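2nd April

Moving to Tredport has been a fact for three weeks now and I've done what I always do with a fact, which is buy stationery. I have a new notebook headed MOVE. On page one there's a list of things to do before the truck comes. On page two there's a neater copy of page one. Page three has a drawing of a pelican.

Rang Flutex first thing about the removal quote. It was 560 dollars when I first asked, and the man at the time had such a lovely calm voice that I believed him. Today's man explained that 560 was for the truck. People to lift things into the truck are a separate line, as is something called an access consideration, meaning our stairs. I said the stairs had been there when I got the quote. He said yes, but had I disclosed them? I felt like I'd been caught at customs with a mango.

Settled on a price I won't write down in case Mum ever reads this.

Spent the rest of the morning clearing surfaces, on the theory that if you can see the table you're winning. I wasn't winning, but I stood the tripod up and felt briefly like a person with equipment. 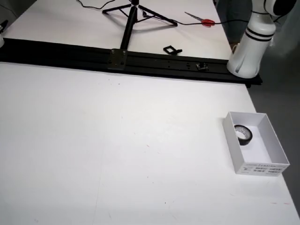 Tripod up, white table, a start of sorts.

Then books. I had decided to be ruthless about books. I'd read an article on being ruthless about books, and after I'd read it I put it in a folder to keep. By eleven I had a pile to give away consisting of one bread machine manual and a thriller I'd got two copies of. By half past I had rescued the second copy of the thriller, the cover being a different colour.

Reet Kalniņš came up from downstairs to help. Reet has moved house nine times, twice between countries, and thinks very little of people who wrap mugs. She stood in the hall with her coat on and asked what was in the big cupboard. I said cables. She asked cables for what. I said that was the trouble with them. She went home and came back with a garbage bag, which she held open in front of me without speaking until I put the cables in. I have since taken three out. One of them is almost certainly for the good speaker.

She also wanted to know why Tredport, and I gave her the answer I've been giving everyone, the one about the sea and the rent. She nodded the way you'd nod at a child's magic trick. It's 327 kilometres. It's a job with a desk next to a window, and there's a library with a fig tree out the front, and on the day I went down for the interview an old bloke in the bakery called me "chief". You can't tell people you're moving because of "chief". So, the sea.
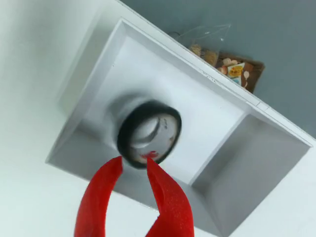 Lunch at Rweyemamu's, for what may be the second-last time. I'd planned to say something to them about leaving, a few gracious words, and practised on the walk over. Then it was busy and I was asked if I wanted chilli and I said "you too". I've been going there for six years. I'll put it in a card.

On the way back I took the long way past the Illwood shops and tried to feel wistful. The fruit shop obliged, a bit. The chemist gave me nothing. I stood outside the old video place, now a dental clinic and before that a different dental clinic, and thought about how many evenings I'd spent in there failing to choose a film, and what I mainly felt was that my shoes were wet. It had rained while I was eating. Perhaps it comes later, in the car, or in December when I try to find a decent mango down there and have to drive to get one.

Arvo went on the council, the electricity and the gas. The council was fine. The electricity wanted a meter reading, so I went down to the meter box, wrote the number on my hand, came back up, washed my hands and went down again. The gas people asked if there was anything else they could help me with today, and I had to stop myself telling them about the speaker cable.

Mum rang at four to ask if I'd started packing. I said I was well under way. She asked how many boxes. I said it wasn't really a question of boxes. She said when she and Dad left Ballarat she had every single thing labelled by room, and a copy of the list in the glovebox, and I said yes, Mum, and also that was the move where you lost the cat. The cat came back, she said. She'd like that noted, so I'm noting it.
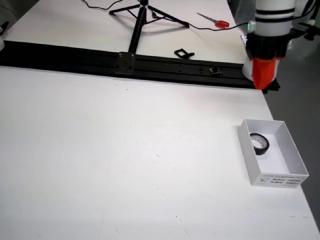
Remaining jobs, copied out here because I can't find the notebook: redirect the mail. Defrost the freezer, and eat whatever's at the back of it or hold a small service. Fill the picture-hook holes with something that isn't toothpaste. Return Reet's casserole dish, which I've had so long I packed it once already in my mind as mine. Find out whether the new place has an oven that goes above lukewarm. Book the dentist while I'm still walking distance from two of them.

The truck comes in 10 days. I told Reet that was heaps of time and she laughed properly, hand on the wall, the first time I've seen her do it. She's bringing soup up tomorrow. I think she means to supervise me while I eat it.

Found the notebook. It was under the thriller. Pelican's not bad.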